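OK, thread time. I have been refilling fountain pens for 11 years and I finally want to write down everything I love about mixing your own ink. Grab a drink, this one runs long!

First thing: you do not need fancy gear. My whole setup is a tray, a pack of blunt syringes, some little glass vials and a roll of paper towel. I spent more on the paper towel than on the vials, and I go through it like you wouldn't believe.

Start with two inks from the same maker. I know, I know, the fun is in throwing everything together (I did it too). But inks from the same line usually get along, and the ones that don't can turn to sludge in your feed. Ask me about the summer I put a Drorel green into a Turton red. Sludge. Purple-brown sludge, in a pen I really liked.

Mix tiny amounts. I do 2 ml at a time and write the recipe on the vial before I do anything else. Before! If you wait until you've tried it on paper you will get excited, start doodling and forget whether it was three drops of blue or four. I have a gorgeous slate gray from July that I will never make again for exactly this reason.

Then let it sit overnight. I like a full day if I can stand it. Tip the vial and look at the glass. If there are specks or a skin clinging to the side, out it goes, however pretty it is.

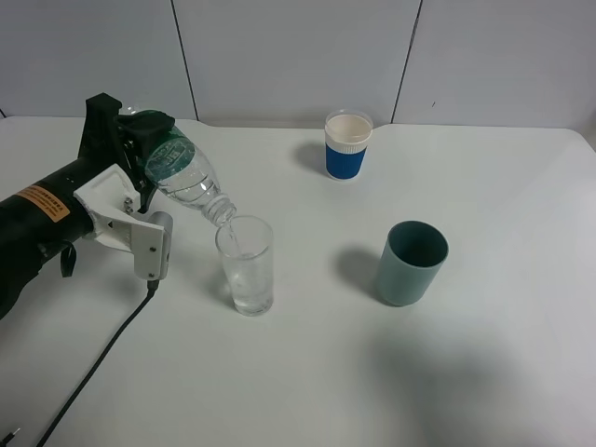 Water is the ingredient people skip, and it's my favorite! A little of it opens up a dark ink so you can see what's hiding in there. My Cuslow black has a whole teal going on once it's thinned down, and I had it for years before I knew. I use distilled from the drugstore for anything going into a pen. A clear plastic bottle tipped over with its neck pointing down, like the one in the photo, is a terrible dropper though – you get nothing, nothing, and then a flood. Put some in a small cup and draw it up with a syringe. For swatches on scrap paper, tap water is fine.

How much water? Start at one part water to ten parts ink and go from there. Past a certain point the ink gets runny and feathers on cheap paper, and you'll know it when you see it because every letter grows fur.

Paper! Test on the paper you really use. I keep a notebook of swatches that's up to about 100 pages now and half of the early ones are useless to me, as they're on heavy watercolor stock and I write on plain office pads all day. An ink that glows on the good stuff can look like weak tea on a legal pad.

Someone asked last time about shimmer inks. I love them, I don't mix them. The sparkly bits settle and you end up cleaning the pen with an old toothbrush at midnight. Keep them in a cheap pen with a broad nib and enjoy the show.

Cleaning: cool water, flush until it runs clear, then stand the nib in a folded paper towel. I leave mine 20 minutes, look at the towel, and flush again if there's color in it. There's nearly always color in it.

Current favorite recipe, since you've all been so patient: four parts Jiang blue, one part Jiang brown, one part water. It goes down like wet denim and dries to a soft storm color with a bit of rust at the edges of the strokes. I've written every grocery list in it for weeks – my handwriting even got better, I swear.

Next up I'm trying for a mustard yellow that you can read without squinting. If you have one that works, send me the recipe, and please tell me what paper you used!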